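Besum point-of-sale software for dispensaries: review

I manage a medical dispensary with two registers, and we switched to Besum in September. Setup took 5 days, most of it spent importing the patient list. Card expiration dates came over fine. Purchase limits did not, and Marisol Wojcik at our front desk fixed 75 records by hand.

Checkout is quick. Scan the card, scan the product, and the remaining allowance shows before you take payment. Our old system, Cledard, made you open a second window for that. 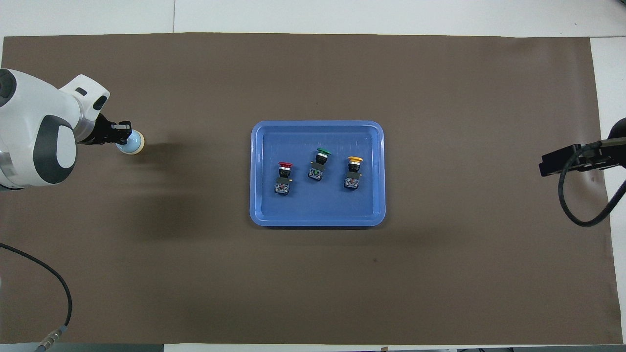
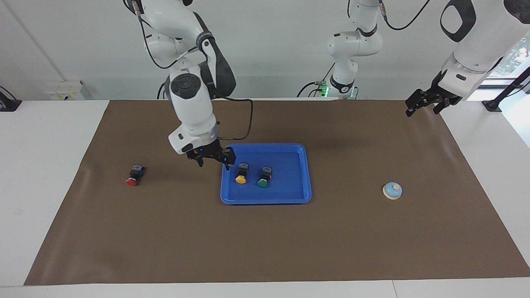 A brown mat on the table; a blue tray on the work surface.

Reports are the weak part. The monthly state file stops at 4000 lines, so we export in two pieces and join them. Support told me a fix is planned but gave no month.

The price is $90 per register per month, with label printing extra. I would buy it again for the checkout screen. If you run several locations, ask about the report limit first.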